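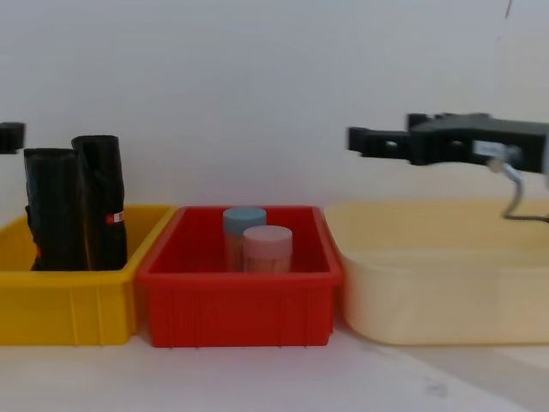 The May meeting of the Roketitz Vintage Moped and Small Motorcycle Club came to order at 7:00 p.m., with a good turnout and a very welcome pot of coffee. The minutes of the last meeting were read and accepted as written. First up was the spare parts swap, which did so well last year that members would like to see it grow. It was agreed that small parts will be sorted by color this time, in open bins like the yellow, red and cream ones, with yellow for electrical bits, red for carburetor and fuel parts, and cream for all the odds and ends that we love but can't quite name. Please bring your parts clean, and tag anything you would like to have back if it doesn't find a new home.

Club > Meetings > Minutes

The summer ride took up a good part of the evening, as it always does. After a friendly back-and-forth, members settled on the river road out to Nallent, with a long stop for lunch and a slow return by the same way. The hill route was discussed again with real affection — several of us still remember the view —

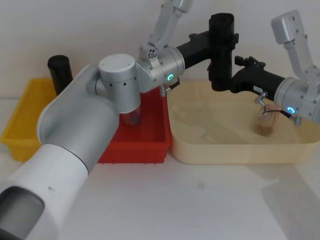
but it was felt to be hard on the smaller machines, and we would like everyone to arrive together. The start is set for 9 a.m. Riders are asked to fill up beforehand and to carry their own two-stroke oil, as the station on the river road no longer sells it.

The club's Gomarix came up next. The engine is back together with new rings and seals, and the rear wheel has been trued. Still to do are the clutch cable, the seat cover and the front brake, which squeals terribly. Members voted to spend $166 on the seat and cable, all in favor, and the Crăciun workshop has kindly offered us bench time for the brake.

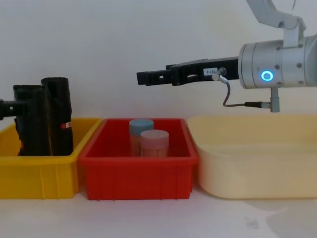

Can a member ride in the summer outing on a borrowed moped?
A borrowed moped is fine, as long as the owner agrees and the bike is insured for the person riding it.

There was some talk of raising dues by $5. Feelings were mixed, and the matter was put off to the next meeting so that those who couldn't be with us may have their say. A warm thank-you was recorded to everyone who brought pie. The meeting closed at 9 p.m., though a fair number of us stayed on in the parking lot talking about spark plugs.

Last updated: May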